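Chapter 4
Showing the Task by Hand

Chapter 3 dealt with programs written line by line. This chapter covers the other common way to give a robot a skill: a person does the task, the motion is recorded, and a policy is trained on the recordings. One complete recording of a task, from first reach to last release, is called a demonstration. A simple pick-and-place skill may need 300 of them before training is worth starting.

4.1 Three ways to demonstrate

In kinesthetic teaching, the operator takes hold of the robot's own arm and moves it through the task. The joint readings are exact, but the operator's hands and body often block the camera. In teleoperation, the operator stays clear of the arm and drives it with a joystick, a headset or a smaller copy of the arm. The view is clean, but the work is slow and most people need practice. In hand-held demonstration, there is no arm. The operator carries a gripper with the same kind of fingers the robot will use, and a camera mounted on it records the work from the gripper's side.

The rest of this chapter uses the hand-held method. It can be done wherever the objects are, including on an ordinary household table.

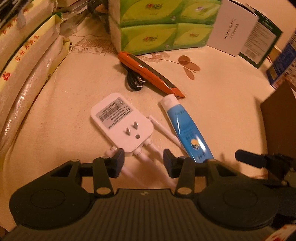

Figure 4.1 Gripper open over a crowded tabletop. A white wireless device with three antennas lies ahead of the fingers, with a blue tube to its right.

Choosing where to grasp is the operator's first decision, and the recording keeps it. Thin parts such as antennas and cords bend when squeezed, so a grasp on the main body of an object is usually a better example. Neighboring objects matter too. A finger needs room to come down beside its target without pushing something else.

4.2 Working over a container

Objects in a box are harder to reach than objects on a flat surface. The walls limit the angles from which the gripper can approach, and items that touch may move together. Dale Gill and Lise Ouellet, who wrote the operator guide used in the Brornside exercises, ask for a steady approach with the fingers already open to the width of the object. They also ask operators to hold still briefly before closing. 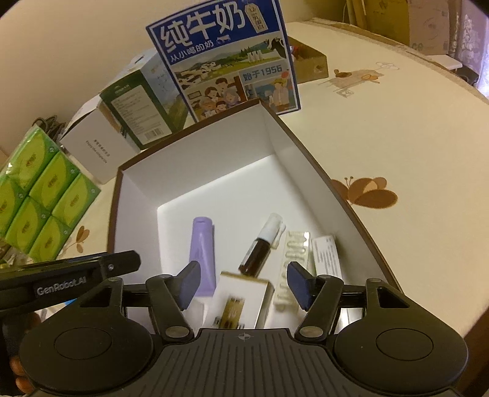
Figure 4.2 Fingers spread over an open box holding a purple tube, a small bottle, cartons and a blister pack. A second device enters from the left.

When two grippers are used, both motions must share one clock. An offset of 20 milliseconds can matter if an object passes from one hand to the other. Section 4.5 explains how to check the timing.

Before you read on, note these terms: demonstration, operator, policy, approach, grasp, release. Each is used in Exercise 4.1, where you will plan 12 demonstrations of your own.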